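4.2 How the storytellers came to the project

When we began the Nedberg listening study, we expected that most of our storytellers would be people who had already told their stories somewhere, perhaps at a fundraiser or in a church bulletin, and who would be glad of another chance. We were wrong about that, and happily so. Of the 61 women who sat down with us, only 9 had ever been interviewed before. The rest had founded food pantries, tutoring circles and rides-to-the-doctor groups, some of them decades old, and had simply never been asked how any of it got started.

Much of the credit belongs to Amparo Paredes, who spent years writing neighborhood columns before she joined us and who seemed to know which kitchen table to sit down at in every part of town. She brought with her a habit that we soon adopted for the whole study. She would open each visit with an ordinary question about the person's morning and let the talk wander for as long as it liked before she ever mentioned the group or its work. Our transcripts run to 1365 pages partly for this reason, and we would not give up a single one of them.

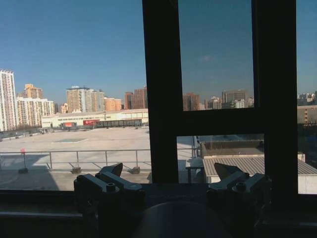
Figure 3. City skyline through a window, clear day.

The founding stories themselves follow a pattern that Irulano, in her work on small-town helpers, calls the "second errand": a person sets out to do one small favor and finds another waiting behind it. A retired bookkeeper told us she had only meant to drop off a coat, and by the next September she was running a clothing closet out of her garage. We heard versions of this again and again, and we were struck by how often the women spoke of their own block, their own stairwell, the four or five doors they could reach on foot. From a high window like the one in Figure 3, with the skyline spread out under a clear blue sky, a city can look like one single place, and city-wide surveys of giving tend to treat it that way. Our storytellers hardly ever did. When we asked one of them whom her group served, she named families (all of them, with their children and a dog or two!) for several minutes.

This closeness fits well with what Kudach and Gajewski found among informal caregivers, though we part ways with them a little on the matter of recognition. They suggest that people who help close to home prefer to go unnoticed. Many of our storytellers were shy about the recorder, it is true, yet nearly all of them asked for a copy of the finished interview, and several wanted extras for their sisters. We take up the question of what they did with those copies in Section 4.3.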